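Kategorie: Werkstattnotizen › Wahrnehmung & Regelung › Greifen

Wir verwenden Cookies, um diese Seite zu verbessern. Mit der weiteren Nutzung stimmen Sie zu. [Einstellungen] [Akzeptieren]

Laborbuch Wanitz, Donnerstag, Oktober

Angefangen um kurz nach neun. Ziel für heute war die Zeitzuordnung zwischen Bild und Greiferweite, und zwar bevor wir noch mehr Demonstrationen aufnehmen. Samran hatte gestern Abend im Kanal geschrieben, dass die Weite in den letzten Episoden »hinterherläuft«. Ich habe das zuerst nicht geglaubt, weil der Test am Montagsstand der Software sauber war. Heute glaube ich es.

Zum Stand: Die Pipeline clirngate (Zweig thongdee) liest das Video, sucht die beiden Marker an den Fingern, rechnet daraus die Öffnung und schreibt alles zusammen mit der Kameraposition in eine Episode. Die Position kommt aus dem SLAM-Teil, daran habe ich diese Woche nichts geändert. Geändert habe ich nur das Glätten der Weite. Vorher war es ein Median über fünf Bilder, danach ein einfacher Tiefpass. Der Tiefpass sieht in der Kurve schöner aus, aber er verschiebt natürlich nach hinten, und genau das hat Samran gesehen. Ich hätte es selbst merken müssen.

Messung der Verschiebung: Finger fünfmal schnell geschlossen, dazu im Video von Hand das erste Bild markiert, in dem sich der Abstand der Marker ändert. Verglichen mit der gefilterten Kurve sind es im Mittel 146 ms. Das ist für eine Greifbewegung viel zu viel. Die Policy lernt dann, dass der Greifer noch offen ist, während das Material schon zwischen den Fingern liegt. Bei harten Objekten fällt das vielleicht nicht so auf, bei Gurten und Stoff schon.

Korrektur: Filter vorwärts und rückwärts laufen lassen, offline dürfen wir das ja. Die Verschiebung ist danach in der Kurve nicht mehr zu erkennen. Online, also später bei der Ausführung, geht das nicht, und dort kommt die Weite auch von einem anderen Gerät. Das muss getrennt gemessen werden. Ich habe dafür ein Ticket gemacht und es Wojciech zugewiesen, er weiß noch nichts davon.

Zweites Thema, Marker verloren. Der Detektor gibt für die Rucksack-Aufgabe mehr Lücken als für die Tassen. Ich habe eine Aufnahme mit 735 Bildern genommen und nur die Bilder gezählt, in denen mindestens einer von den zwei Markern fehlt: 35. Die Lücken liegen nicht gleichmäßig verteilt, sie kommen in Gruppen. Die längste Gruppe hat sieben Bilder. Bis jetzt interpoliert die Pipeline linear darüber, ohne Warnung, und das gefällt mir nicht. Wenn gerade in dieser Lücke der Greifer schließt, dann erfinden wir eine Bewegung, die es so nicht gegeben hat.
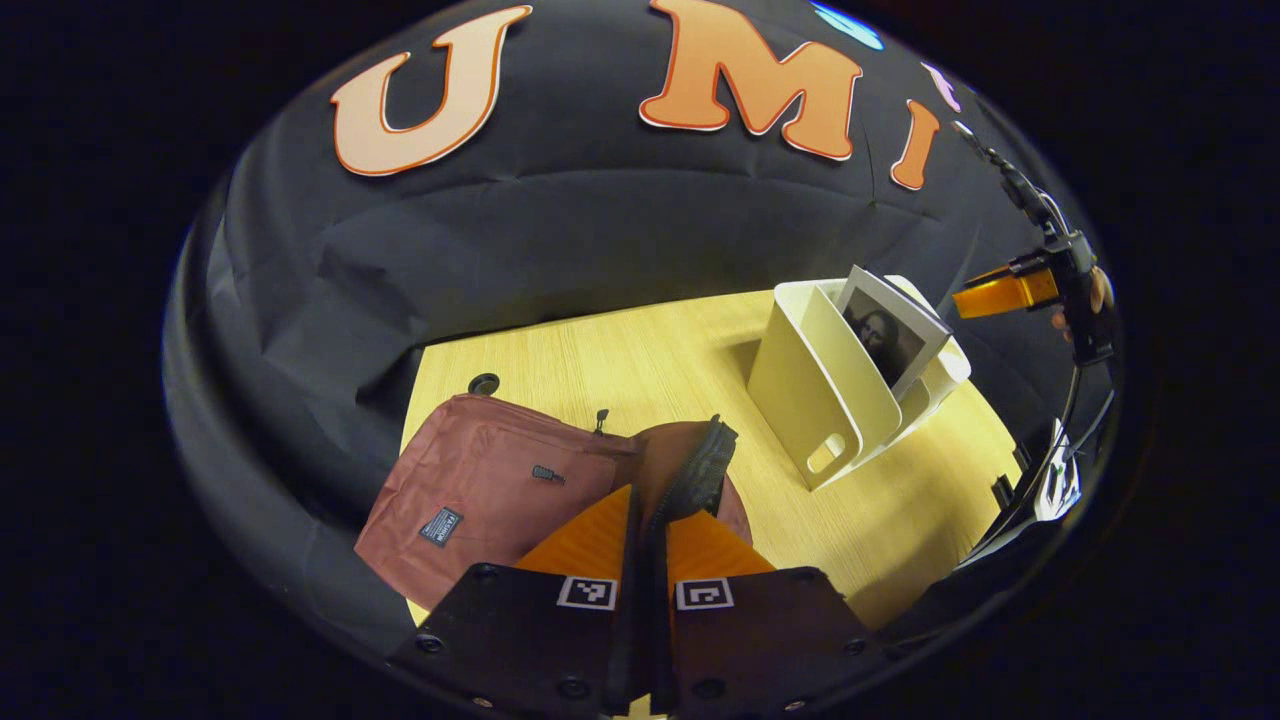
Der Schultergurt ist für uns der schwierigste Teil von dieser Aufgabe, und ich möchte die Gründe einmal ordentlich aufschreiben, damit wir nicht jede Woche neu darüber diskutieren.

Erstens geben die weichen Fingerflächen nach. Der Abstand der Marker sagt uns, wie weit die Finger zusammen sind, er sagt uns nicht, wie stark sie drücken. Mit dem gepolsterten Gurt dazwischen bleibt eine Restweite, und diese Restweite hängt davon ab, an welcher Stelle man den Gurt fasst. Die Policy bekommt also für »gegriffen« verschiedene Zahlen. Mein alter Schwellwert für den Zustand »zu« war für dünne Griffe eingestellt und passt hier nicht. In drei Episoden hat das Label deswegen die ganze Zeit »offen« gesagt. Ich habe den Schwellwert jetzt ganz entfernt und nehme die Änderung der Weite über die Zeit: Wenn sie stark fällt und danach stehen bleibt, gilt das als Griff. Der Code ist dadurch länger geworden, aber man versteht ihn noch.

Zweitens der Kontrast. Der Gurt ist schwarz, die Finger sind schwarz, der Vorhang hinten ist auch schwarz. Der Marker selbst hat seine weißen Felder und wird meistens gefunden, nur wenn sein Rand mit dem Dunklen daneben verschmilzt, findet der Detektor kein Viereck. Ich habe die adaptive Schwelle mit drei Fenstergrößen probiert. Kleines Fenster: mehr Treffer, aber auch falsche Vierecke in den Falten vom Stoff. Großes Fenster: keine falschen, aber die Lücken bleiben. Ich lasse jetzt das kleine Fenster nur in einem engen Ausschnitt unten im Bild suchen, wo die Finger immer sind. Die Kamera sitzt fest am Griff, daher bewegen sich die Marker nur auf einer kurzen Bahn. Dass wir bisher das ganze Bild abgesucht haben, war einfach Bequemlichkeit.

Mit dem Ausschnitt, gleiche Aufnahme noch einmal gerechnet: Die falschen Vierecke sind weg, die lange Gruppe ist kürzer, zwei kleine Gruppen sind unverändert geblieben. Bei diesen zwei ist der Marker wirklich verdeckt, dort kann kein Detektor helfen. Die Laufzeit ist nebenbei auch besser geworden, ich habe sie aber nicht sauber gemessen und schreibe deshalb keine Zahl auf.

Drittens die Verzeichnung. Die Marker liegen bei uns nahe am Rand vom Fischauge, und dort ist das Kalibriermodell am schwächsten. Samran meint, wir sollen nicht zuerst das ganze Bild entzerren und dann suchen, sondern im Originalbild suchen und nur die Ecken umrechnen. Er hat recht, glaube ich. Beim Entzerren wird am Rand stark gestreckt, die Kanten werden weich und die Ecken springen von Bild zu Bild. Ich habe es am Nachmittag umgebaut. Die Weite rauscht bei ruhig gehaltenem Greifer sichtbar weniger. Einen Vergleich über alle Episoden habe ich noch nicht gemacht.

Notiz zur Lückenregel, so wie wir sie mittags besprochen haben:

– bis drei Bilder Lücke: linear interpolieren, wie bisher
– mehr als drei Bilder: interpolieren, aber das Feld width_valid auf false setzen
– Lücke während einer schnellen Änderung der Weite: Episode zur Durchsicht legen, nicht automatisch wegwerfen

Wojciech wollte bei der dritten Regel zuerst automatisch verwerfen. Mein Einwand war, dass wir dann vor allem die Episoden verlieren, in denen etwas Interessantes passiert, und am Ende haben wir einen Datensatz mit lauter leichten Griffen. Er hat das akzeptiert, möchte aber, dass die Durchsicht höchstens eine halbe Minute pro Episode kostet. Also brauche ich ein kleines Werkzeug: Video links, Kurve rechts, zwei Tasten für behalten und verwerfen. Ich habe damit angefangen, die Kurve läuft schon synchron zum Video. Die Tasten machen noch nichts.

Nebenproblem, das mich fast eine Stunde gekostet hat: Nach dem Umbau waren plötzlich alle Weiten negativ. Ich habe zuerst bei der Kalibrierung gesucht, dann beim Filter. Schuld war die Reihenfolge der Marker. Der alte Code hat sie nach x-Position sortiert, der neue nimmt die Reihenfolge vom Detektor, und die ist nicht garantiert. Jetzt wird nach ID zugeordnet, links und rechts stehen fest in der Konfiguration. Einen Test dafür habe ich geschrieben (test_width_sign). Bitte nicht löschen, auch wenn er trivial aussieht.

Zur Position: Beim Rucksack habe ich auch die SLAM-Spur kurz angeschaut, obwohl es heute nicht das Thema war. Wenn die Kamera sehr nah über der Tasche ist, gehen die Merkmale deutlich zurück, in der Mitte hat man fast nur Stoff. Die Spur ist trotzdem nicht abgerissen. Ich nehme an, dass die Buchstaben am Vorhang und die Sachen auf dem Tisch genug Halt geben, bewiesen ist das nicht. Samran möchte es prüfen, indem er die Merkmale nach Bildregion zählt. Sein Skript dafür heißt paturum und liegt bei den Werkzeugen, die Bedienung hat er mir erklärt, aber eine Anleitung fehlt noch.

Rechenlauf gestartet um 17:20, alle Rucksack-Episoden mit dem neuen Stand. Das dauert über Nacht. Die alte Ausgabe bleibt im Ordner vorher liegen, damit man vergleichen kann. Wer morgen zuerst da ist, schaut bitte auf drei Dinge im Protokoll: Anzahl der Episoden mit width_valid false, Episoden ohne einen einzigen erkannten Griff, und ob der Speicher reicht. Beim letzten Lauf ist die Platte vollgelaufen, und das Programm hat ohne Fehlermeldung weitergemacht.

Offen:

– Verzögerung bei der Ausführung messen (Wojciech, Ticket liegt bei ihm)
– Tasten im Durchsichtwerkzeug anschließen (ich)
– Merkmale nach Region zählen (Samran)
– Griff-Label an den Tassen gegenprüfen, dort war der alte Schwellwert ja gut, und ich will nicht, dass die neue Regel etwas kaputt macht
– in der Konfiguration steht die Größe der Marker zweimal, an zwei verschiedenen Stellen, einmal in mm und einmal in m. Zusammenführen.

Nachtrag, 18:05: Die ersten Episoden sind durch. Eine davon hat zwei Griffe erkannt, wo ich nur einen erwartet habe. Im Video sieht man, dass der Gurt einmal kurz losgelassen und neu gefasst wird. Das Label ist also richtig, und meine Erwartung war falsch. Ich lasse den Lauf weiterlaufen.

Neue Einträge per E-Mail erhalten? Tragen Sie sich in unseren Newsletter ein. Abmeldung jederzeit möglich.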